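단백질 보충제 라벨에서 '1회 제공량당 단백질 24 g'이라는 숫자만 보고 제품을 고르는 경우가 많다. 이 숫자는 대개 총질소량에 환산계수 6.25를 곱해 얻은 조단백 값이다. 질소가 어디서 왔는지는 구분하지 않는다. 글리신이나 타우린을 따로 넣은 제품도 분석상으로는 단백질 함량이 올라간다.

지난달까지 먹던 Lestell 분말을 다 먹고 Bereo로 바꾸면서 두 제품의 원재료명을 다시 읽었다. Lestell은 농축유청단백(WPC) 단일 원료, Bereo는 WPC에 분리대두단백을 섞은 혼합형이다. 1회 제공량당 단백질은 둘 다 24 g으로 같다. 차이는 아미노산 조성표에서 나온다.

## 류신 함량

근단백 합성을 자극하는 데 가장 자주 언급되는 아미노산은 류신이다. 유청은 단백질 중 류신 비율이 대략 10~11%, 대두는 8% 전후로 보고된다. 24 g 기준으로 환산하면 유청 쪽이 2.5 g 내외, 대두 단독이라면 2 g에 조금 못 미친다. 혼합형은 그 사이 어딘가인데, Bereo는 배합비를 공개하지 않아 정확한 계산은 불가능하다. 고객센터에 문의했더니 영업상 비밀이라는 답이 왔다.

하루 총 단백질 섭취량이 충분한 사람에게 이 정도 차이가 큰 의미를 갖는지는 의문이다. 한 끼 단백질이 적은 사람, 특히 고령자라면 따져 볼 만하다.

## 소화율 지표

PDCAAS는 상한이 1.0으로 잘려 있어 유청과 분리대두단백이 거의 같은 점수로 나온다. DIAAS는 회장 말단 소화율을 쓰고 개별 원료의 점수를 자르지 않으므로 둘의 차이가 드러난다. 다만 국내 라벨에서 DIAAS를 표기한 제품은 아직 본 적이 없다.

## 내 경우

체중은 61 kg, 목표 섭취량은 체중 1 kg당 1.6 g으로 잡고 있다. 하루 97.6 g이다. 식사 기록을 보면 음식으로 50 g을 겨우 넘기는 날이 있고, 그런 날은 분말을 두 번 먹어도 딱 맞거나 약간 모자란다. 식사로 70 g 이상 들어간 날은 한 번이면 된다. 매일 정해진 횟수를 먹던 방식은 8월부터 그만뒀다.

분말은 계량스푼 대신 저울로 잰다. Rudport 주방저울을 쓰는데 1 g 단위라 이 용도로는 충분하다. 스푼으로 깎아서 뜬 것과 눌러서 뜬 것은 무게가 꽤 다르다. 분말의 겉보기 밀도가 통 안에서도 위아래가 다르기 때문에, 새 통과 바닥이 보이는 통을 같은 스푼 수로 비교하면 안 된다.

나트륨도 확인했다. Bereo가 Lestell보다 높지만 하루 두 번 먹어도 국 한 그릇보다 적다. 칼슘은 반대로 Lestell 쪽이 높다. 유제품을 거의 먹지 않는 나로서는 이 부분이 조금 아쉽다.

가격은 Srour 온라인몰에서 한 통을 더 사면 1,000원 할인이 붙는다. 단백질 1 g당 단가로 나누면 체감하기 어려운 수준이라 구매 기준에는 넣지 않았다. 유통기한 안에 다 먹을 수 있는 양인지가 먼저다. 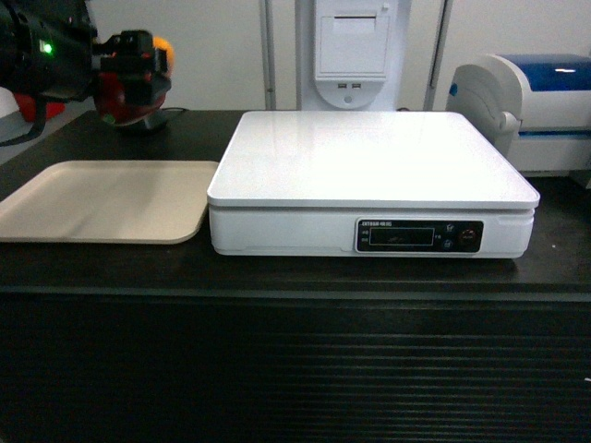 개봉한 통은 냉장고에 넣지 않는다. 꺼낼 때마다 결로가 생기면 분말이 굳는다. 직사광선이 없는 선반에 뚜껑을 닫아 두고, 표시된 기한과 별개로 개봉일을 통 바닥에 적어 둔다. Bereo 한 통을 다 비우면 WPC 단일 제품으로 돌아갈 생각이다.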